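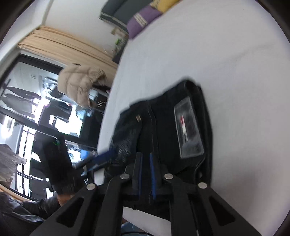
Tire Warm-Up and the Opening Lap
Notes for week 4, Race Engineering Basics

OK, picking up where we stopped last time, with the graph of grip against temperature still half drawn on the board. I promised I'd finish it, so bring your copy, we'll fill in the right-hand side together.

Quick recap. A slick tire has a window where the rubber grips properly. For the compound we use in our class exercises, the Trolora medium, I want you to take 80 degrees Celsius as the bottom of that window. Below it the car slides on the surface, and the sliding tears up the rubber (that's graining, you'll see it as little rolled-up ridges across the tread). Drivers call it "driving on marbles," which drives me crazy, since marbles are a different thing and we get to those in week 6!

Now, the formation lap. You've all watched the weaving. It does put some heat into the tread, but much of the useful heat at the front comes through the brakes and the wheel rim, and that takes longer to soak in. So when I hand you the Skaravby data, look at brake temperature first and steering angle second. Most of last year's class did it the other way around and got very excited about steering.

Skaravby is our made-for-class circuit: 30 laps, one long straight, a slow right-hander at the end of it. Arruda is the other one, 25 laps and a lot twistier. Ask yourselves where you'd rather start from the second row on cold tires. I have a strong opinion on this and I'm keeping it to myself until you've handed in the worksheet.

Something people mix up every time: pressure and temperature go up together. If you set the cold pressure for a good first lap, you'll be too high by mid-race, the middle of the tread bulges and you lose contact patch. Set it for mid-race and the first 2 laps are miserable. There's your trade-off, and the worksheet is basically that question asked five different ways.

Homework

Load the Arruda file into Gruvico and plot front-left pressure against lap number. Mark the lap where it levels off. Then write one paragraph telling your driver what to expect into turn one. Plain words please, the driver has a helmet on and no time for your equations.

Read the handout on safety car restarts before next class. Skip the appendix, the units are a mess and I haven't fixed them yet.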